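Wall scuffs first, then counters, then tabletops. Most of what comes up at the desk in March is one of those three, so the answers are kept together on this page.

**Scuffs on painted walls**

Try a dry white eraser before anything wet. If the mark stays, use a damp microfiber cloth with one drop of dish soap, and wipe upward so drips don't run over dry paint. Flat paint goes shiny if you rub it hard. Stop after a few passes, let it dry overnight, and look at it again in daylight. Touch-up paint from an old can needs a full two minutes of stirring, and it still may not match if the wall gets sun.

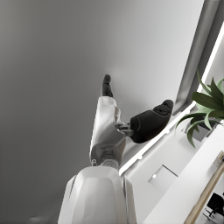
*Risdale Tenants' Association — Home Care Desk*

Gray paint shows patches more than white does. Feather the edge with an almost dry brush, or repaint corner to corner. Melaniia Ivanyshyn did her whole hallway on Stelmakh Street with a 4-inch roller and says she would use a wider one next time.

**Countertops**

Crumbs collect along any seam. Run a soft toothbrush down the line, then wipe across it with a wrung-out cloth. Don't pour cleaner straight onto a joint — spray the cloth. Vinegar is fine on laminate but should stay off marble and limestone. For coffee rings, make a paste of baking soda and water, leave it on for 6 minutes, and rinse twice.

Pull small appliances forward before you run them. An air fryer needs clear space behind it for the vent, and the wall cabinets above will get greasy if it sits under them every night.
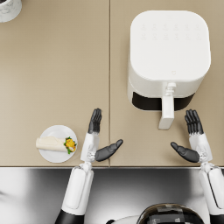 **Can I wash the air fryer basket with steel wool if the grease is baked on?**

Steel wool will scratch the coating, so soak the basket in hot water and dish soap for half an hour and use a nylon brush. Check the manual before you put it in the dishwasher.

**Tabletops**

Light-colored tables show rings and pen marks. For ballpoint, dab with rubbing alcohol on a cotton swab, testing under the edge first. Candle wax comes off best cold. Hold a bag of ice on it, then lift the wax with an old plastic card.
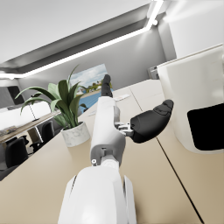 Once the wax is off there is usually a greasy shadow left. A little warm soapy water takes care of it on sealed surfaces. On oiled wood, wipe it dry right away and re-oil the spot the next day.

Felt pads under lamps and bowls wear thin. The Ullum building laundry room has a box of spares, 26 to a sheet, free to residents. Ask Milagros Espinoza for the key.

Last updated 31st March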